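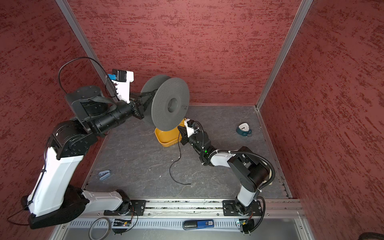

Gray spool with holes in the side.

Rirnby Makers Board > Storage and tidying > Old filament spools for cable?

virag_box
I have 13 empty filament spools and I want to wind my loose cables on them. Thin black cable is the worst, it always makes knots with itself. Has anyone done this for a long time? I worry that the cable keeps the curl.

Prikon45
I do it for two years already. Please don't pull tight. The hub should be wide, over 45 mm is good for me. Cardboard core is fine also – the cable doesn't slip on it.

lotow_lane
I don't agree about the cardboard. In my cellar it became soft by April and one side fell off. Plastic only.

Prikon45
Then the problem is the cellar, I think.

virag_box
My corner at the moment, with an orange tub, a teal tub for the yellow rope, and a power strip near the wall. The cable is still on the floor.
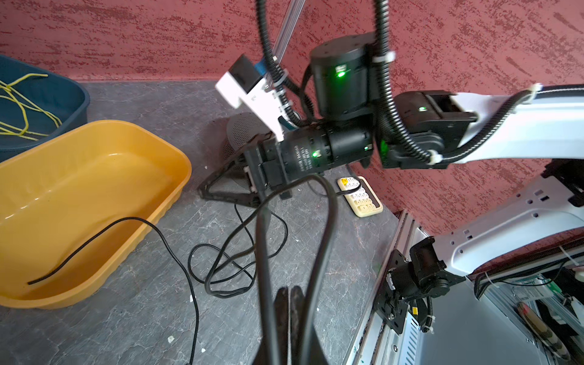 Lotow_lane wrote back that a tub is enough for rope, but for cable it is a bad idea, because every time you take one you take all of them.

hanks_and_loops
Rope in loose loops is correct, leave it so. For the cable I would tie the first end through the hole of the spool before you start to wind.

virag_box
Thank you, I will try this. I also have one with the cardboard core, so I can compare. 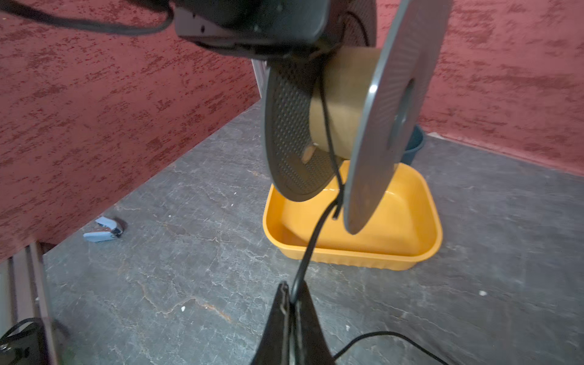 Spool with the cardboard core, yellow-orange tray under it.

lotow_lane
Write to us again after the winter. I still say plastic.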